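Spring Clear-Out at Giltomby: Bedroom Gallery

We cleared the upstairs bedrooms at Giltomby in March, before the floors were redone. Everything in the closets and dressers had to be sorted, folded and boxed. The pictures are being added to this page as we get to them. Click any picture for the larger version.

Most of the clothing was sorted on the beds. The back bedroom took the longest, with nine boxes going out of that room alone. Winter things were done first, then shirts, then linens. Heavy knits went in the bottom of each box and anything that creases easily went on top.
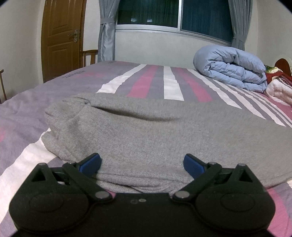
Gray sweatshirt on the bed, folded into a thick mound. Soft heathered knit.

Sweatshirts were folded with the sleeves in and then doubled over. They take up a lot of space this way, but they stack well enough in a deep box. Four to a layer was the limit in the boxes we had from Naveck.

Boxes for keeping were marked with the room name on two sides and stored in the hall closet. Boxes for donation went to the Plasent drop-off, which takes clean clothing and bedding but no pillows. The trip is short, and we made it twice.

The closet rods and dresser drawers were wiped down and left open overnight before anything was put back. One drawer still sticks.

Next gallery: Kitchen and Pantry
Back to: Giltomby House Index
Page updated June 23, 2020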